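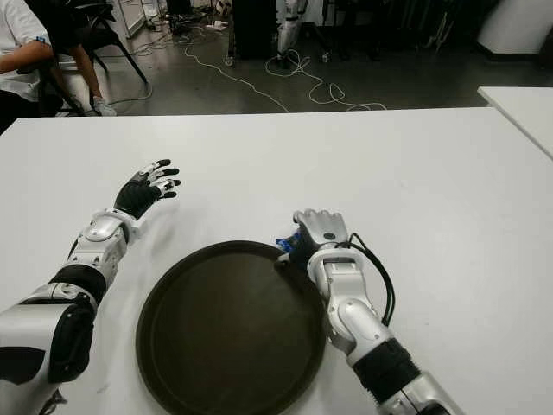
"Write down who stops the robot before you write down what it does," says the safety lead at Galtix, and she is off, talking so fast my pen can't keep up. Her team's house rules for two-handed robots run to 13 pages, and she loves every one of them (the page on cable routing especially!).

The rules began in September at the Codside site. Each hand gets a grip limit, a speed limit and its own log. "People used to log the arm and forget the fingers," she says. "The fingers are what touch you!" The logbook now holds 3,795 entries, 1,913 of them for hands alone, and she reads them for pleasure.

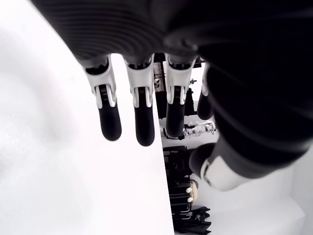
Brevik would go further, and wants the grip limit checked at the start of every shift, with the reading signed for by two people. She likes that a lot. "Put it in the next draft," she says, already scribbling in the margin. The draft goes to Bartoš after that, and she is hoping for plenty of red ink.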